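3. How I put the collection together

3.1 Where the briefs came from

I grew up reading the police column before the comics, so let me admit up front that I came to this project with a soft spot for the form. A police brief is usually a paragraph or two. A bike was taken from a porch, someone was stopped with a bag of stolen copper in the trunk, a man was charged after a fight outside a bar. Then the next day there is a new set of briefs and the old ones drop out of sight. What I wanted to know was simple enough to say in one breath: when a local outlet reports that a person has been arrested, how often does the same outlet ever report how the case came out?

To get at that I needed a big pile of briefs from places small enough that I could also read the court dockets. I settled on two towns, Clavovholm and Fodbridge. They share a county courthouse, which saved me a great deal of driving, and each has one outlet that still runs a regular police column. Clavovholm's comes out in print and online. Fodbridge's has been online only for a while now, and its older pages have a habit of moving around (I lost most of a weekend to dead links).

I pulled the briefs with Brolex, a search tool that the county library pays for and that I would never have learned to use without a lot of patient help from the reference desk. Brolex lets you save a search and run it again later, and I leaned on that heavily. My first search was far too wide. It brought back more than 3,000 items, and plenty of them had nothing to do with an arrest - lost dogs, road closures, a long-running quarrel over fireworks, and a surprising number of recipes filed under the wrong tag.

3.2 What I kept and what I threw out

I read every item myself. I know that there are faster ways to do it, and I did try sorting by keyword for a while, but "charged" turns up in stories about phone batteries and "booked" turns up in stories about wedding halls. Reading was slower and I trusted it more.

An item stayed in if it said that a particular adult had been arrested, cited or charged, and if it gave me enough to match it with a docket entry. A name was best. Where there was no name, I accepted a street plus a date plus a charge, as long as only one docket entry fit. I dropped anything about a minor. Juvenile records in the county are sealed, as they should be, and I did not want to build a collection that somebody could use to work backward to a kid.

I also dropped briefs that only told readers police were looking for someone. Those are a different animal. They ask the public for help, and the follow-up question there (did they find the person?) deserves its own paper.

That left 1,617 briefs. Clavovholm makes up the larger share, partly on account of its longer column and partly from its better archive, and I have tried to keep that lopsidedness in view when I compare the two towns later on.

3.3 Matching briefs to the courthouse

This part was the real work, and I will be honest that I enjoyed it more than I should have. For each brief I looked up the docket and wrote down what became of the charge: dropped, reduced, pleaded, tried, or still open on the day I looked. Then I went back to the outlet's archive and searched for any later story that mentioned the same case. A follow-up counted even if it was a single line at the bottom of something else. I wanted to be generous. If a paper told its readers anything at all about the ending, I gave it credit.

Some cases were a headache. One brief might cover three charges that went three different ways, and another might describe an arrest that never turned into a filed case at all. For the first kind I coded the most serious charge and kept a note on the others. For the second kind I made a separate group called "no filing," which I had not planned on having and which ended up being one of the more interesting piles on my desk. A reader who saw the arrest in the paper would have no way to learn that the matter stopped there.

I waited at least 7 months after a brief ran before I looked for its outcome. Misdemeanors in this county mostly wrap up inside that window. Felonies often don't, so I went back to those a second time in June and updated whatever had moved.

3.4 Checking myself, and talking to people

Reading alone for that long makes you strange, and I worried about drifting. So I pulled a random batch, hid my first set of codes in a drawer and coded the whole batch again. I disagreed with myself on 5 briefs. All of them turned on the same question, whether a story about a sentencing delay counts as a follow-up, and I have since decided that it does. I went back through the rest with that rule in hand.

The other half of the project is a set of conversations, which I filed under the plain name Oral so that I could tell the folders apart. I talked with reporters and editors who had worked on either column, and with a smaller number of readers who had once turned up in it. The talks were loose. I had a page of questions and mostly ignored it. I let people wander, and the best material came from the wandering - one editor spent most of our time together explaining how the column gets laid out on a holiday week, and I learned more about why follow-ups go missing from that than from anything I had thought to ask.

I have kept names out of everything that follows, including the names printed in the original briefs. Quotes from the Oral talks are used with permission and trimmed only for length.

Figure 5. Clear plastic bottle with a red label, standing on a white table below a black three-fingered gripper.
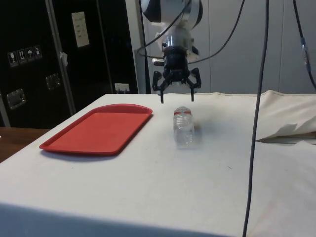
4. What the dockets showed

I'll take the two towns one at a time, starting with Clavovholm, and leave the "no filing" group for the end of the section. Charges are grouped the way the county clerk groups them. I considered making up my own groups, but then nobody else could check my sums against the public docket, and I would like somebody to try.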